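Semester Project Report: Living With the Tekin Two-Arm Kit
Course project, Olside workshop group

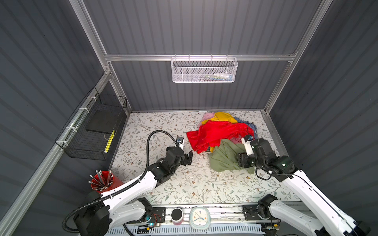
So the plan for the semester was to pick one product and use it hard enough to have a real opinion about it. I picked the Tekin kit from Lolirance, mostly because I hate folding laundry and wanted to see how far a student could get with it! The kit costs 2,653 dollars with the student discount, and that covers both arms, the grippers, the wrist cameras and the software. The frame and the mat are on you.

Setup was way easier than I expected. The arms bolt onto a bar at the front, and after that you mostly just plug things in and run the calibration (do this twice, the first one never sticks). I was moving both arms by lunchtime on a Wednesday. The printed manual is thin, though, and the part on cables is basically one drawing. Give the hose on the left arm a big loop. I had mine too tight at first and it tugged on the gripper every time the arm stretched out.

For the task I kept things simple. You start with a messy pile of clothes on the mat, and the arms have to pull one piece free and lay it out flat. I recorded 50 practice runs by steering the arms myself, then trained on those and let the kit try on its own. My score sheet only had two boxes, "got it out" and "got it flat," and the first box filled up a lot faster than the second. Thick stuff is fine. Thin, slippery fabric drives me nuts, because the fingers close and then it just slides away.

The wrist cameras are my favorite part of the whole thing. When a sleeve is buried under something else, that close view is what saves you. Least favorite is the software, which logged me out after 90 minutes no matter what I was doing, and one time it took a whole set of recordings with it. I wrote to Lolirance and they answered the next day with a fix that sort of worked.

Would I tell the Stendulthorpe lab to buy one? Yes, if they want it for teaching and have somebody patient around. I'd also order spare finger pads right away, mine looked pretty chewed up by the end of February. Next semester I want to try towels, and maybe socks if I'm feeling brave.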